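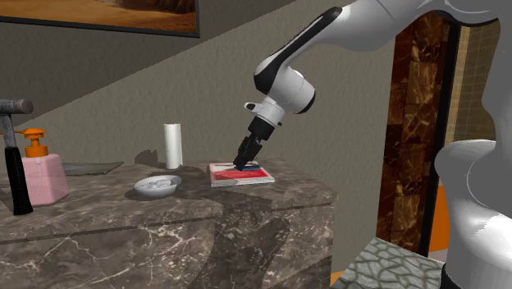 Brutis builds simulated workspaces for teams that program robot arms. Our product, Stukero, is a library of rendered rooms, counters and household objects, supplied with the physics settings needed to run pick-and-place tasks on them. A typical task asks the arm to take a thin book lying flat on a marble counter, with a bowl, a pump bottle and a hammer left standing near it as distractors. Flat objects are hard for a two-finger grasp, and the arm's own shadow falls across the work surface, so the same task tests both contact handling and vision.

The company was founded in Hultville by Vivek Upadhyay, who had spent several years writing motion planners and wanted better scenes to run them in. He still maintains the collision code. The rest of us work on object models, materials, lighting and customer support from the same office on Boateng Street.

What we supply

The standard Stukero license covers 2,000 objects and 149 room layouts. Each object has a visual mesh, a simplified collision mesh, a mass, and friction values for its main surfaces. Layouts are supplied with fixed light positions, which can be overridden in the scene file. Wall finishes, stone and tile are separate material files and can be swapped without rebuilding the room.

Version 2 was released in February. It changed how thin objects are handled: books, magazines and folded cloth now have their own contact margin, set per object. Scenes saved under the earlier version will load, but grasp results on thin objects should be rerun before they are compared.

Custom work

We also build scenes to order. A customer sends a floor plan, a parts list and the arm model; we return a scene file and a short test report. The report lists 235 checks, covering reach, object stability at rest, mesh overlap and start pose. Checks that fail are left in the report with a note — we do not remove them.

We do not sell arms or grippers, and we do not train control policies. Customers who need either are welcome to ask which formats we can export to.

Support

Questions go to the people who wrote the relevant part of the library. Please include the scene file, the random seed and the log. Requests without a seed take longer.

Page last revised 18 May 2023.

© Brutis, Hultville | Contact | License terms | Back to top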